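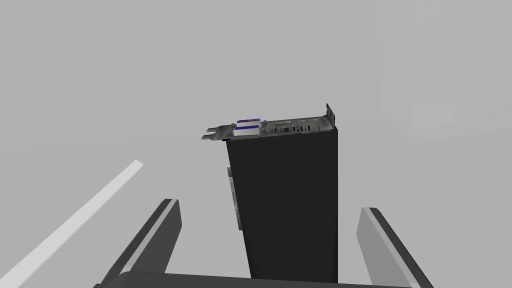
A reader of the draft wrote back that a chapter on simulated grasping had no place in a book for people with a bench, a vice and a free weekend, and that anyone who wanted to know whether a gripper could hold a graphics card should build the gripper and hand it a graphics card. The same reader added that every simulated arm they had ever seen worked perfectly, "which should worry you more than it does".

It does worry me, and the complaint has shaped what follows.

Chapter 7
Holding Things That Do Not Exist

What you need before starting: the two-finger gripper from Chapter 5, assembled or at least drawn; the Osach simulator, installed and opening without errors; a kitchen scale; one dead graphics card or another flat, awkward object you can afford to drop.

7.1 What a picture of a grasp is worth

By this stage you will have seen plenty of pictures like the one that opens the chapter. A gripper has a card between two fingers, the background is plain grey, and the whole thing looks settled. It is easy to read such a picture as proof that the design works. Look at the fingers, though. There is a gap on each side between finger and card, at least along the part of the card we can see. The lower end is hidden behind the palm. From this view I can't tell you where the gripper is bearing on the card, or whether it is bearing on it at all, and neither can anyone trying to sell you the finger design.

A simulator can keep an object in place for several reasons. The fingers may be pressing on it and friction may be doing the work, as we would like. The object may have been fixed to the palm by a line in the set-up file. Gravity may be switched off. The collision shape, which the software uses to decide what touches what, may be a good deal fatter than the shape drawn on screen, so that two surfaces meet in the arithmetic while daylight shows between them in the render. All four can give you the same still picture.

So the first habit to learn is a dull one. Before believing a grasp, turn on the contact display and read the forces. If the list of contacts is empty, you have a drawing.

7.2 The bench this chapter was worked out on

The exercises were tried at Skarley, the shared workshop in Wokville where most of the builds in this book were put together. The gripper is a Grgić pattern with flat fingers, cut to the drawings with two changes: longer slots in the palm, and angled fingertips. The Grgić notes promise a "secure hold on any rigid object". They don't say how heavy, how slippery, or held which way up, and I would ask you to treat the phrase as decoration until you have tested it.

Your own gripper will differ. Motors bought second-hand vary, printed parts shrink, and rubber facing from one shop isn't the same as rubber facing from the next. Numbers copied out of somebody else's build are a place to start measuring from and should never reach your final set-up file.

7.3 Why a graphics card

Beginners usually practise on a cube. A cube forgives nearly everything. It has parallel sides, its weight sits in the middle, and it looks the same if it turns over in the fingers.

A graphics card is less kind. The body is a long slab and seems simple, but the metal bracket at one end sticks up past the rest and has a bent tab at its tip. The ports are grouped at that end as well. Some cards carry most of their weight in the cooler, others have it spread along the board, and you can't judge which from the outside. Weigh yours. Ours came to 1109 grams with everything still attached, which was more than I had guessed and far more than the default in the Osach parts library, where the card arrives weighing 50 grams. At that weight almost any fingers will lift it. The people who compiled the library may have had a reason, but I couldn't find one written down.

Then find the balance point. Lay the card across a pencil and shift it until it tips neither way. Mark the place with tape. Copy the distance from the bracket end into the set-up file, and change the weight while you have the file open.

7.4 Four questions for any simulated grasp

Ask these of your own work first, and afterwards of anyone else's.

Is gravity on? Check the file. Watching the screen won't settle it, as a well-held object and a weightless one both stay put.

Is the object fixed to anything? Search for joints and attachments that name it. Delete them one at a time.

What are the collision shapes? Draw them over the visible ones. Many models use a plain box for the whole card, bracket included, and the fingers then close on a corner of empty air.

What happens when it is disturbed? Tilt the wrist by 20 degrees each way. Drop the friction by half. A grasp that survives only in one position was set up by luck, or by somebody with patience and a video to make.

7.5 What the simulator can be trusted with

Having been rude about it, I should say where I do rely on it. Reach is one such place: if the simulated wrist can't get the fingers round the card without the palm striking the bench, the real one won't either, provided you measured the bench. Clearance around the bracket is another. Both are questions of shape, and shape is the part of the model you can check with a ruler.

Friction, slip and the give in a printed finger I would leave until there is a real gripper on a real bench with a folded towel underneath. The software will offer you figures for all of them, to several decimal places.

Exercise 7.1
Open the card model in Osach at its default weight and record the contact forces with the gripper closed. Change the weight to the one you measured and record them again. If the two sets match, find out why before reading on.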